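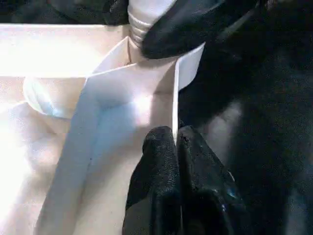
The open day at the Tuller automation center in Norkmont was held on August 26, 2026, and I attended on behalf of our packing department, which is considering whether to automate part of its carton line. The program promised a full morning of demonstrations, and the one I had come to see was the folding of cardboard boxes by two robot arms working together. Cardboard is a difficult material for a machine. It bends where it should not, and it springs back after it has been creased. The close view from the wrist of the arm explains the difficulty better than the printed program did: two black fingertips are closed on the edge of a single upright flap, and only a thin sliver of the board shows between them. The folded corner above rises to a point, and a second black finger curves down just over it. In such a position a small error by either arm could bend the wrong panel.

Visitors were received at the main entrance and divided into groups. Ours had 11 people in it, most of them from small manufacturers, along with two teachers from a technical school. Safety glasses were issued, bags were left in lockers, and we were asked to remain behind the yellow line at all times. The staff were courteous and kept to the schedule. Coffee was available at the midpoint of the tour but could not be taken into the work areas.

The first stop was a talk in the training room lasting 45 minutes. The speaker described the history of the center, its present courses, and the two systems that would be shown during the day. The first, called Fu, is a sorting station for mixed small parts. The second, called Grovau, is the two-arm station for folding and packing. I would have preferred a shorter talk and a longer period on the floor, and I wrote as much on the comment form.

The Fu station was well presented. Parts arrived on a belt in no particular order and were placed in trays by type. The operator stopped the line twice, once to clear a part that had lodged under a guide rail and once to let the visitors move to the other side. A screen above the station listed the parts that the system had declined to pick. I found this list more useful than the sorting itself. A plant manager needs to know what will be left over at the end of a shift and who will have to deal with it.

The Grovau station drew the larger crowd. The task was to take a carton, place an item in it, and bring the flaps down in the correct order. Anyone who has worked on a carton line will know that the order matters, and that a flap folded too early must be opened again. The demonstrators ran the task at a slow speed so that each step could be followed. One arm held a flap while the other worked from above. The station was fitted with small cameras at the wrists, and their views were shown on a monitor beside the barrier. I spent most of my time watching the monitor. From behind the line the arms hid much of the work, and the wrist view gave a far better sense of how close the fingertips come to the board.

Lighting was a matter I had not considered before the visit. Pale cardboard under a strong lamp reflects a great deal, and on the monitor part of the carton wall was close to plain white. A demonstrator confirmed that the lamps had been moved several times during setup. Our own line stands beneath a row of high windows on the south side of the building, and the light changes through the day. I have made a note to measure this before any supplier is invited to visit us.

I asked three questions during the discussion period, and I record the answers for colleagues who may read this page.

The first concerned carton sizes. The station had been prepared for 8 sizes, and adding a new one requires a period of teaching in which a person guides the arms through the task. The length of that period depends on the shape of the carton and was not stated.

The second concerned worn or damp board. Our cartons are sometimes stored near the loading doors, and in wet weather they lose stiffness. The answer was that such cartons had not been part of the work so far. I appreciated the plain reply.

The third concerned speed. Under good conditions the station is expected to complete up to 220 cartons in a working day. This is well below what our hand packers achieve on standard orders. It may be acceptable for the odd sizes that we now fold in the late afternoon, when the main line is being cleaned. I would want to see a full shift before forming a firm view.

The last part of the morning was given to the workshop where the gripper fingers are maintained. Pads of different shapes were laid out on a bench, and visitors were permitted to handle them. I pressed one against the corner of my program and was surprised at how firmly it held the paper. The technician on duty explained that pads are inspected at the start of each week and replaced when the surface has become smooth. Replacement takes a few minutes with a hand tool. The cost of a set was not on the price sheet, and I have written to request it.

Some practical remarks for those who plan to attend the next open day. Parking at the Norkmont site is limited, and the overflow lot is a ten-minute walk along a road without a sidewalk. The work areas are cool, and a jacket is advisable even in August. Hearing protection is provided at the Fu station but was not needed elsewhere. The printed floor plan shows the workshop on the wrong side of the corridor, and two members of our group were delayed for that reason.

My report to the department recommends that we make no purchase this year. It also recommends that we send ten of our less common cartons to the center for a trial, including the long narrow one with the double flap that gives our own staff so much trouble. The center accepts samples by prior arrangement, and the form must be accompanied by a drawing of each carton with its fold lines marked. Our drawings for the older sizes are out of date and will have to be redone first.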